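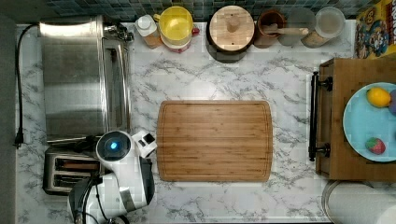
Sharing a Counter with a Robot Arm: Kitchen Tips from Our Workplace

I have kept workplace kitchens going for 17 years, and for most of that time the only thing on my counter that moved by itself was the toast popping up. Then in March we started having an arm at the marble counter here at Jibrin, in Hivatville, and I had to relearn a good many habits that I thought were settled for life. Several people from our sister kitchen at Claltex have asked me to write down what we do, because they are getting a Tirkonov arm of their own and are a bit nervous about it (I was too!), so I've put it all on one page. Take what you can use. If you've only got a home kitchen and no arm, most of the counter tips will do you good anyway.

Start with a clear middle

The board goes in the center of the counter with bare stone on every side, and it stays bare until somebody is ready to use it. I can't tell you how long it took me to stop setting my coffee down there. A person will reach around a mug without thinking, and a person will also slide a stack of mail over with an elbow. The arm does neither of those things nearly as gracefully, and every time it stopped to wait for one of us to come and move something, we lost whatever minutes it had been saving.

We like a bamboo board with a groove around the edge. The groove catches juice, which you'd want in any kitchen, and the warm color stands out nicely against white marble, so the edges are easy to find for tired eyes at six in the morning. If your counter is a light color, buy a darker board. If your counter is dark, do the opposite. I'd have told you that before there was any arm in the picture, and I wish more people would listen, as I've seen a pale board on a pale counter end up on the floor more than once.

Wipe the board with a damp cloth, stand it up to dry, and rub it with food-grade mineral oil when it starts to look thirsty. Lay it back down dry. A board with water under it will creep across smooth stone when you push on it, and that goes for any hand doing the pushing.

Put the things you don't touch much against the wall

Our back row used to be a jumble. Now it is a proper row, up against the tiles, and it's the same from one day to the next: small bottle, the yellow lid, the canister with the wooden knob, the brown crock with the spoon in it, the clear jars at the end. The cereal goes off in the corner. A new person can learn the row in a morning, and I can see from across the room if something has wandered off.

A few things I've picked up about back rows:

Choose lids that look different from each other. One bright yellow lid and one pale wooden lid will save you more time than a whole sheet of printed labels.

A round knob on top of a lid is a kindness to everybody. My own wrists are not what they were, and a stubby wooden knob you can get your fingers around beats prying at a flat rim.

Keep the tall spoon handle leaning back over the row, so it isn't sticking out toward the person working. We had one pointing forward for a while and I snagged my sleeve on it every single day, grumbled every single day, and didn't move it until Somtochukwu did it for me.

Clear jars for dry goods. You see the level dropping and you fill it before the rush.

Give the arm its side, and keep yours

Of all the changes, the hardest was giving up the left side of the counter. That was my side! I'm left-handed and I had stood there since the kitchen opened. Somtochukwu Usman, our shift lead, was patient with me about it. We talked it over at the end of a shift, tried it both ways for 10 shifts, and agreed that the arm would come in from the left and people would work from the right, where the plate and the fruit are. I still drift over there when I'm daydreaming, I'll admit.

If you are planning a shared counter, let the people who stand at it decide this part. We stood there with our eyes closed and pointed at where we reach for things, and it was a very silly ten minutes, and it told us more than the drawing on the wall did. Leave room for a person to walk up with both hands full. Leave somewhere to set a plate down in a hurry.
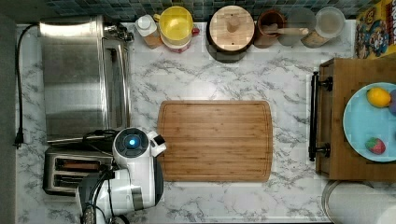
The arm on the toaster side, with its fingers just reaching the left edge of the board.

We also worked out some manners. When you want to step in on the left, you say so out loud and press stop, and you wait until everything is still. Then you do your business, step back out, say "clear," and whoever is running the station starts it again. It felt like play-acting at first. By the second week we were saying "clear" to each other at the refrigerator door, and my husband tells me I've said it at home.

Tie back long hair, tuck in apron strings, and push up loose cuffs before you step in. You should be doing that around a stand mixer too, so it's no new burden.

Mind the cords and the plugs

Cords are my hobbyhorse, so bear with me. Run every cord down the side or along the wall, never across the open marble. Let the toaster oven's cord fall along the far left, where no hand and no machine has any call to go. When an appliance is out of use, unplug it and lay the plug on the counter where people can see it. A plug in plain sight answers the question before anybody asks it, and I can check the whole counter from the doorway at closing time.

Cables that belong to the arm are a different matter, and we leave those strictly alone. We wipe around them. If one looks pinched or droopy, we press stop and call the Tirkonov number taped inside the pantry door. I used to be the sort who would fix anything with a twist tie, and I have had to be spoken to about it.

Treat every metal top as hot

Polished steel looks exactly the same hot or cold, and that is my whole complaint against it. Look for the little triangle with the wavy lines on your toaster, show it to new people on their first day, and have them touch nothing on that side of the appliance until they've held a palm a few inches above it. The habit slips when you're sharing a counter with something that has no skin to burn. You watch it hover over a toaster all morning long, and some sleepy part of your brain decides the toaster must be safe. Please don't trust that part of your brain.

Keep towels, paper bags and plastic lids well away from the toaster and the toaster oven both. Empty crumb trays when they are cold, over the trash, with a gentle tap. For streaks on brushed steel, wipe along the direction of the brushing with a barely damp microfiber cloth and one drop of dish soap, then dry it with a second cloth. We wipe down before the first shift and again after lunch. Shiny, greasy fingerprints can muddle a camera just as they annoy a tidy person, so the wiping we always did for pride now has a second use.

One more on toasters: leave a good band of counter between the toaster and the board. Bamboo doesn't care for heat, and you want somewhere to put your hand.

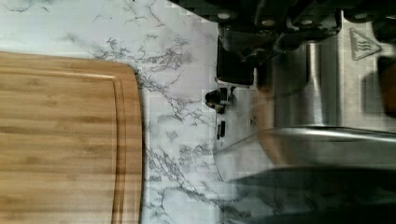 What it changed for the people

I expected this would be the short part of the page and it's become the part I get asked about most. The first question is always whether anybody lost hours. In our kitchen, no, and we got that in writing before we agreed to the trial, and I'd urge you to do the same and to ask early, while everyone's still in a good mood. What did change is which parts of the day are ours.

We do less fetching and setting down, and more setting up. Getting the counter ready used to take me a few minutes with half my mind on the radio, and now I do it slowly with a card in my hand. There's a fair bit of watching as well, and watching is tiring in its own way. My feet feel better and my eyes feel worse. We trade off the watching job every 24 minutes, an odd number that came from the length of our old bread timer, and it suits us so well we never changed it.

I miss some of the chatter. Two people plating side by side talk the whole time, and one person minding a station tends to go quiet. Somtochukwu noticed it before I did and moved the fruit prep closer, so there's company again. If your kitchen goes silent after a change like this, move a table.

The younger staff took to it quickly and the older ones had better instincts about what would go wrong, so pair them up. I wrote down each hiccup in a spiral notebook with 200 pages, and I'm still in the first one. Most of the entries are something we left in the wrong place.

Set the sides up too

The counter gets all the attention and the edges get forgotten. We use the lower wooden surface at the side for the plate of fruit, so that round things have a rim to keep them from rolling. Choose a plate with a wide rim for it. Mango, lemon and strawberry all bruise if they're dropped from any height, so shorten the trip wherever you can.

Boxes are welcome on the counter only if they're closed flat on top, with the flaps down. Frosted cups and tubs can sit at the front of the canisters, as long as the heavy things stay behind them. And keep a bowl for the pestle! Ours lives in the brown bowl by the wall, leaning back, and I no longer have to chase it. 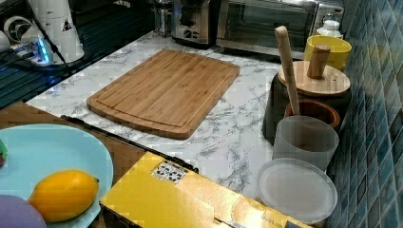 Closing-time card

This is the card we keep by the light switch. Copy it if you like.

Press stop, and wait for everything to be still.

Put the fruit away and wash the plate.

Wash, dry and oil the board if it needs it, then lay it back in the middle.

Straighten the back row, lids on, spoon in the crock.

Look for plugs. Look again on the left.

Wipe the marble with mild soap and water, never vinegar or lemon, which will etch real marble and leave dull spots you can't buff out with a cloth.

Write any hiccup in the notebook, with your initials, even a small one.

Tell the next shift about it in person if you can catch them before they've got their coats off.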